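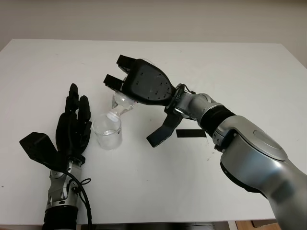

A short glass on the white table, with the bottle tipped over it.

Oct 23, 2021

So I've been on a water kick! I read somewhere that you should keep a glass where you can see it — simple enough — and I've managed 12 days so far, which is a record for me. My favorite is the little straight-sided kind with the print on the side. It holds two or three good gulps, so I'm always pouring another one (my sister says get a bigger glass, but I like the pouring).

Next up is finding a bottle I like as much. Dobson had a pretty one with a narrow neck back in March and I'm still mad I didn't grab it.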